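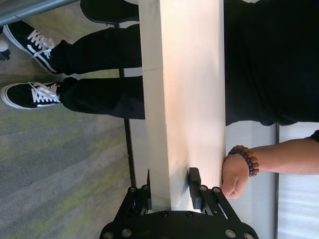 Long cream-white board, held at the lower end during assembly.

Oct 21, 2021
By Nisha Gautam

The Billholm is a flat-pack open shelf unit sold by Jullik. I assembled one with Akash Garg and have used it for 7 weeks. Assembly took 40 minutes with a hand screwdriver. The sheet in the box allows 35.

Long boards come wrapped in pairs with a foam strip between them. The finish is a cream white, warmer than the sample on the store's site, and it looks pinkish under a warm bulb. Next to a cool white wall the difference is plain. Faces were clean on arrival. One short edge had a chip the size of a pinhead, which now faces the wall.

Pre-drilled holes were square to the face and consistent in depth. The cam locks seat with a half turn and should not be forced past it. Dowels were tight, and two needed light sanding. The uprights are long enough to be awkward for one person, so the step that joins them to the base is best done on the floor with a second pair of hands. The drawings for that step do not show which edge faces front. Look for the undrilled edge.

Stiffness is adequate. Before the back panel goes on, the unit racks sideways under light hand pressure. With the panel fixed, movement at the top is small. I loaded the middle shelf with over 40 paperbacks and saw no sag against a straightedge. The wall bracket is included, but its screws suit wood only.

Spare cams can be ordered under part number 3883. Mine have not needed tightening so far.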